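The mat goes in on Saturday

I have never believed the people who say a fluffy bath mat can live a long life in a washing machine. The one I own came from Vavness, cost more than I would like to type out, and has a care label that reads like a dare. Wash at 38 degrees, it says. My dial has no 38. Whose does?

So every Saturday morning I stand there wondering if this is the wash that finally turns it into felt. I have read the advice. Cadari, whose laundry blog I check more than I should, swears by a half cup of vinegar and no softener. The forum on Tenetti says vinegar eats your rubber seal and you should use softener and nothing else. Both camps sound very sure of themselves, and neither shows a mat older than a year.

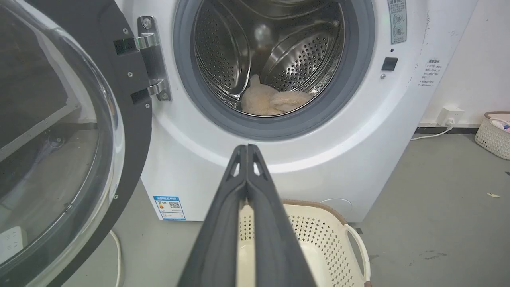
Should a shaggy mat be washed by itself?
Mostly, though a couple of old towels can help. One thick thing that soaks up water tends to sit on one side and thump during the spin, and the towels even out the load.

I tried the towels. The thumping got better, I'll give them that, but the towels picked up fuzz that took two more washes to get rid of, so I'm not convinced I saved anything. These days it goes in alone with the spin turned down, and I put up with a longer drying time.

Then there's the basket question. Cadari says you need separate ones for dirty and clean, and naturally sells both, 23 dollars each or 50 for a set of two. Do that math again. I have one plastic basket with holes in the sides and it does both jobs.

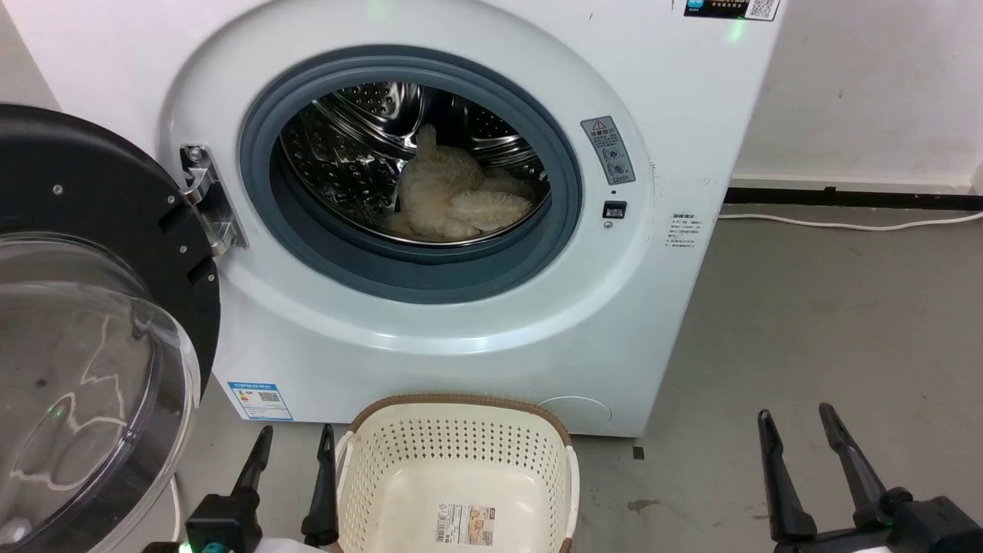 I also refuse to buy the "fiber reviver" spray that gets pushed on everyone with a mat like this. The bottle from Bălan has 267 reviews and I read far too many of them. Half were written the day it arrived. Shaking the mat hard out the back door does plenty, and so does drying it flat with the pile up.

What I do believe in is wiping the rubber seal and leaving the door open afterward. It costs me an old rag and a minute. I still check the fold of the seal for fluff every time, and I'm still waiting to hear from anyone whose mat made it to year three.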